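Tape the Table First

6/13/19

By Dean Furnival

I look after robot cells for a living, and most of the calls I get are about grippers. The gripper misses, the gripper slips, the gripper needs new fingertips. I go out, and more often than I'd like to admit in front of my boss, the gripper is fine and the table is the problem.

My opinion, after a fair number of these, is that a two-arm cell for folding clothes should be set up from the table outward, and that we spend too much money and worry on the other end.
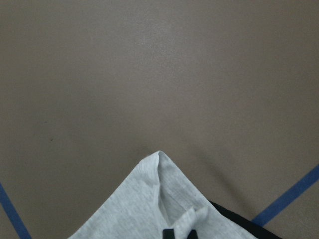
Cloth is hard for a machine because it has no fixed shape. A metal bracket picked up wrong is still a bracket, but a shirt picked up wrong is a new problem. So anything in the cell that can hold still ought to hold still, and be easy to find. Plain brown paper does a lot of that work. Gray cloth pinched up between two black fingertips stands out well against it, and a strip of blue tape on either side gives the person at the desk something straight to judge by. You don't need to be an engineer to say the peak is standing between the two strips. When I train people I make them talk that way, in tape lines, before I let them read me a single coordinate.

Ilari Valtonen at Koltumetti disagrees with me and has said so at length. His view is that tape is a crutch. If the calibration is good, he says, the arms know where they are, and if it is bad, tape won't save you. He is right about the second part. But tape shows you the calibration has gone bad. Send the gripper to a crossing, look at where it ends up, and you know in less time than it takes to open the log. In March I was called to the Pearce site in Golville over what the ticket called random dropped hems. One arm was landing 5 mm off the crossing, every time. A base bolt had worked loose. The log had 426 failed picks in it and no mention of a bolt.

The other thing I argue for is a proper place to stand and a desk within reach of the work. I like both pendants side by side on the same surface, with the stop buttons up and nothing on top of them. I also like a reacher-grabber on the desk. A cheap one lets you pull a sleeve straight without leaning over the table, and I would sooner buy ten of those than one more sensor.

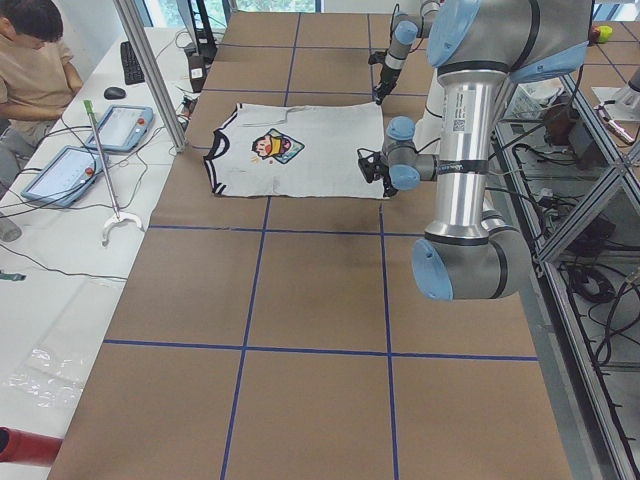 Paper is a part, so treat it like one

People tape down the paper on the first day and then forget it. It smudges, it wrinkles, and it tears where the fingers press. I write paper into the maintenance sheet next to the joint checks. At Emotstead we change it every 344 cycles, a number we got by watching when the picks started to go wrong and backing off a little. Your number will be different. Have one anyway.

When you change it, change the tape too. Old tape lifts at the ends, and a lifted end will catch a hem. Lay the long lines first, pull them tight, and put the cross lines on after. Then run both arms to their marks with no cloth down, one at a time, and then together. I want to see them come to opposite corners of the same piece and look like a mirror — if one is plainly lower or further in, stop there and fix it before you teach anything. 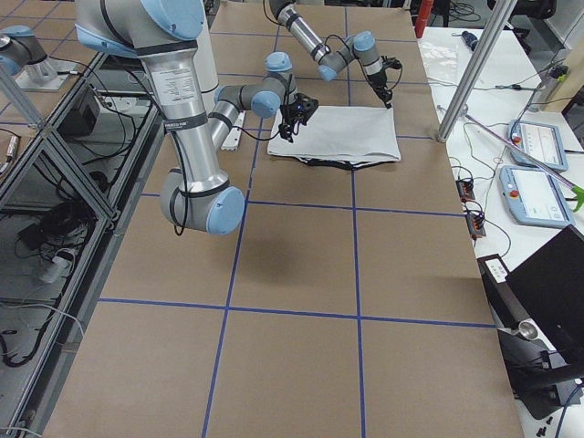
What I would spend the money on

Not much of this costs anything, which may be why it gets skipped. The last shop that asked me for a quote wanted softer fingertips for $585 a set. I told them to buy a roll of paper and two rolls of tape, check the base bolts, and call me in a month if the picks were still bad. They bought the fingertips as well. Their picks are better now, and we are still arguing over which purchase did it.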